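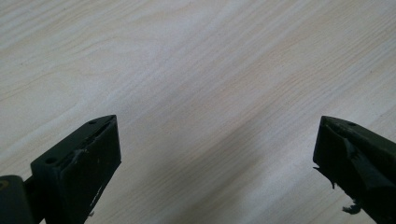
Soscombe well testing, progress report to the Fukuda fund, covering spring through October. Sorry for the short format, the long version with the lab sheets comes with the final claim. Typed up between site visits, mostly at a pale wood tabletop with fine tan grain, and mostly with the county map open in another window. Short version: sampling is on track, lab turnaround is not, money is ok.

Where we are

213 wells sampled so far. That's the whole lower valley plus the Cekbridge side down to the old rail bed. Upper road still to do, mostly seasonal places, owners gone by the time we got up there. Will try again when people open up their houses in spring.

Of the results back, 17 over the limit for nitrate. All of those households got a phone call the same day and a letter after. Letter was rewritten twice, first version scared people and didn't say what to do about it. New one has the number at the top, what it means for babies and pregnant women, then where to get water. Much fewer confused calls since.

Arsenic, nothing over the limit yet. A couple close to it near the quarry, we'd like to resample those before saying anything. Bacteria results are a mixed bag and I don't fully trust the early ones, see below.

Lab

This is the main problem. Savolmont took over our samples when the first lab stopped doing small accounts. Price is fine. Turnaround was supposed to be 5 working days, in practice it has been nearly 8 weeks for metals. Nitrate comes back faster. Bacteria has to be there inside the holding time and the courier missed it on two runs in June, so those bottles were thrown out and the wells done over. Courier cost on the re-dos went on our general budget, not the grant.

Since then we drive the bacteria bottles over ourselves. Costs gas and most of a morning, but no missed runs. Would like to move some of the courier line to mileage, if the fund is ok with that. Total stays the same. Need an answer before the winter round please.

Outreach

Sign-ups came mostly from the feed store flyer and the school newsletter. The website form got very little use, and half of what came in through it was from outside the valley. Radio spot did nothing that we could measure. Not planning to buy another one.

Two evening meetings held, Soscombe library and the Cekbridge grange hall. Library one was packed, ran late, mostly questions about property values, which we can't answer. Grange hall one was quieter and better, people brought old well logs with them and let us copy them. Those logs are worth a lot. Depth and casing for wells we had nothing on before. Entering them into the spreadsheet is slow, some are pencil on carbon paper.

Renters are still the gap. Landlord has to sign for the test and a lot of them don't return the form. Tried sending it with a stamped envelope, helped a bit. Open to suggestions.

Filters

Under-sink units installed in 8 homes, all with high nitrate. The rest of the high ones are either on a waiting list for the plumber or decided to stay on bottled water for drinking. One household turned the unit down becuase of the replacement cartridges, which they would have to pay for after the first year. Fair point and we should of seen it coming. Looking at a bulk order of cartridges to bring the price down, quote is not in yet.

Follow-up test on each filter three months after install. First ones are due now.

Budget

Spent a little under plan. Underspend is almost all filters, plumber's schedule. Lab line will be right at the limit by the end, the re-dos didn't help. Staff hours as planned. Bottle and cooler costs higher than the application said, we priced the small coolers and they don't hold a full run.

Next

Winter round of repeats on the high wells, plus the two by the quarry. Finish entering well logs. Chase the landlord forms. Push Savolmont on the metals backlog, or get a price from another lab if nothing changes by the new year. Map for the town office, draft is done but shows individual parcels and it can't go out like that, needs to be blurred to road level first.

Receipts and mileage sheets attached separately. Change request for the courier line is on its own page, please sign and send back.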